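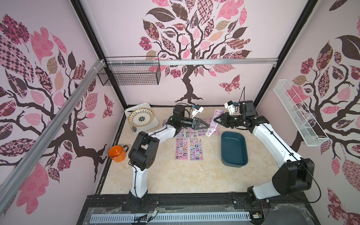
Sticker sheets out on the table, mug and plate at the side

How do you store sticker sheets so they stay flat and you can still find them?

Posted by teapot_and_twine, 23 November 2022
Crafts and Paper > Storage
Viewed 1,114 times, 3 replies

I've got a growing pile of sticker sheets and no sensible place for them. Most are the cartoon character kind you can see on the table, pinks and purples mainly, and a blue one. They've been living in a shoebox and the corners have started to curl. A few have stuck to the back of the sheet above where a sticker had lifted.

The other problem is the long narrow strips, like the holographic one with pink and silver on it. They don't fit in anything. If I put them in a folder they stick out of the top and get creased, and I don't want to cut them.

I have two wire baskets on the walls, a black one at the back and a long white one on the right, and I was thinking of using those. Would the sheets be all right standing up in a wire basket, or will they bend? The wallpaper side of the room gets sun in the afternoon from about May onwards, so I'm a bit worried about fading as well.

I'd like to spend as little as possible. I use the stickers, mostly on cards and envelopes, so they need to be easy to get at.

Privunwood
Marked as helpful by 13 members

I wouldn't put them straight into a wire basket. Thin sheets slump after a week or two and you end up with a permanent bend along the bottom third. The mesh can also catch on any sticker that has started to peel.

What works for me is an A5 ring binder with clear pockets. I have a Plovico one that came with 25 pockets, and you can buy more. Put two sheets in each pocket, back to back, so you can see one from each side. Don't go over two. The pocket bulges and the binder won't close flat.

For sheets that are already curled, do this first:

Press down any lifted stickers with your thumb.
Lay the sheets face up on a flat table with a piece of baking paper between each one.
Put a heavy book on top, bigger than the sheets.
Leave them for 3 days.

If two sheets have stuck together, don't pull. Put them in the fridge in a sealed bag for half an hour and then peel very slowly from a corner. You may still lose a bit of the backing.

Sort by how you use them. I used to sort by colour and it looked nice but I could never find anything. Now it's faces and characters at the front, then flowers, then letters and borders at the back. Part-used sheets go in front of new ones.

For the long strips, see if you can get a pencil box or the sort of shallow tray sold for cutlery drawers. They only need to lie flat. Foil and holographic ones mark easily, so put a slip of paper between them.

The sun is worth taking seriously. I had a sheet propped on a windowsill over one summer and the pinks went nearly white. A closed binder is fine on a shelf.

Also move the mug before you get them all out. I lost a whole sheet to tea.

coluvden_cards
Marked as helpful by 3 members

You can use the baskets if you put something stiff in them. I cut pieces of cereal box slightly taller than the sheets and clip one sheet to each with a small bulldog clip, then file them upright like records. It costs nothing and it's quicker than a binder if you're making a lot of cards in one go.

I'd measure the white basket before deciding. If it's long and narrow it might take your strips laid end to end, on a bit of card so they don't poke through. Mine is deeper than I'd like and small things vanish at the bottom.

I agree about pressing them first, although I only ever leave mine overnight.

biscuit_lid
Marked as helpful by 0 members

shoebox is fine, just dont overfill it

teapot_and_twine (original poster)

Thanks all. I've ordered a binder and will try the cereal box idea in the black basket for the ones I'm using that week. The curled ones are under an atlas now. I hadn't thought of the fridge - one pair came apart cleanly, the other took a strip of backing with it but the stickers are usable.

Still need to find something for the long strips. The cutlery tray I've got is 25 cm and the longest strip doesn't quite go in, so I'll measure that basket at the weekend.

This thread is closed to new replies.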